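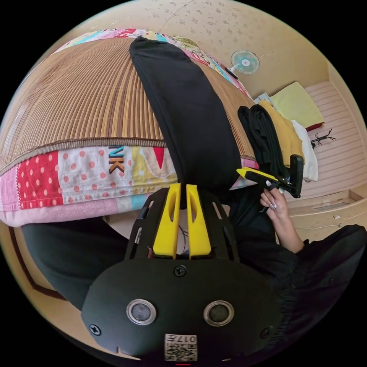 Handheld Grippers: What We're Budgeting For

Zuzanna Górecki is putting together next year's equipment request for the laundry-folding work. We use the grippers in pairs, one per hand, so the order is for 12 units plus spare fingers. Oltmanns quoted $2862 for the lot – shipping is another $227. Cetus has not sent a price yet.
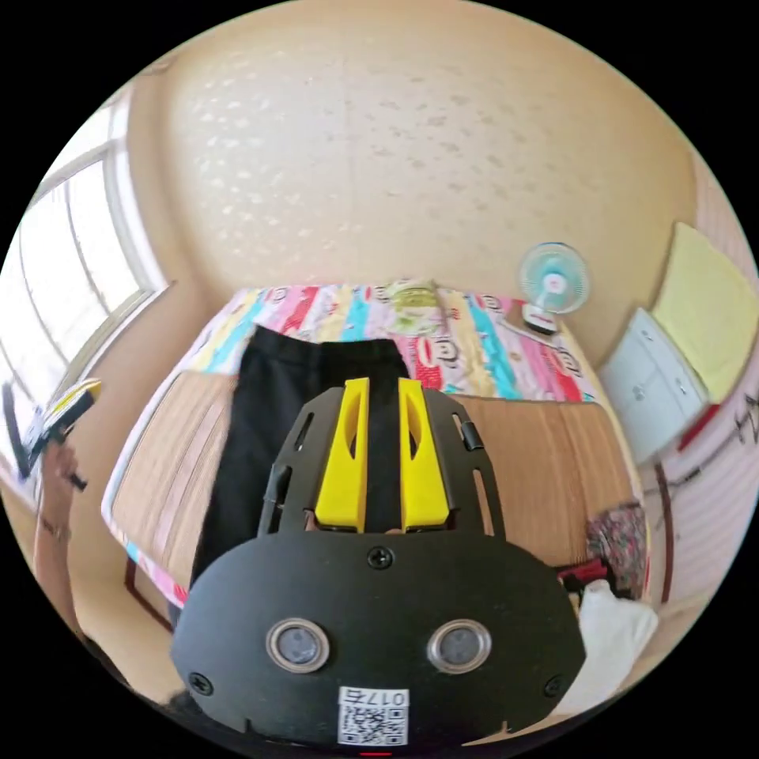 Black garment laid lengthwise on the bed mat, yellow fingers over it. Spare fingers are a separate line in the quote.

Quotes close in May.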